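Home | Issues | Authors | Search

3.2 The sorting task

Our club picked bottle sorting for the August build because we all figured it would be easy. You pick up a small bottle, you put it in a bin, you're done! The bottles had other plans. They roll, they bunch up in the middle of the table, and they lie at every angle you didn't practice. We named the project Brelow, and by the second week we had given each arm its own job, so both could work the same table without waiting on each other all the time.
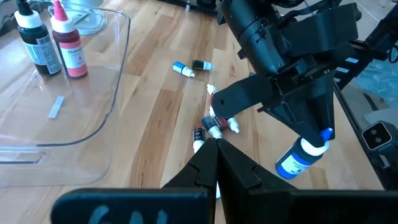
Figure 2. Wrist view during sorting, with a blue dropper bottle held in the gripper of the other arm.

I still like the wrist view best for finding out why a grasp went wrong (I've spent whole evenings scrolling through it). The catch is that you lose track of the rest of the table – a bottle can sit just past the fingers and you'd never know. So Hailu, our labeling tool, lets us play the wrist and overhead views side by side. We marked every attempt as a clean pick, a slip or a miss, and two of us did each one separately before comparing notes.

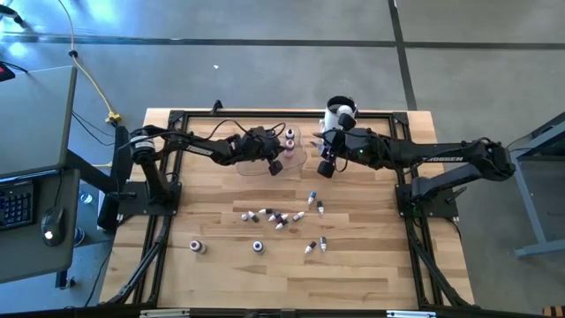
By Thu 7 September we had 518 attempts labeled, and 394 of them were clean picks. Of the rest, 68 were slips and the others were misses. Bottles lying alone gave us very little trouble. Clusters were the hard part, and we argued a lot about whether to let the arm nudge a pile apart first or just go for the bottle on the outside. I was on the nudging side – I lost that vote, and the outside-first rule is what we used for all the numbers in Section 4.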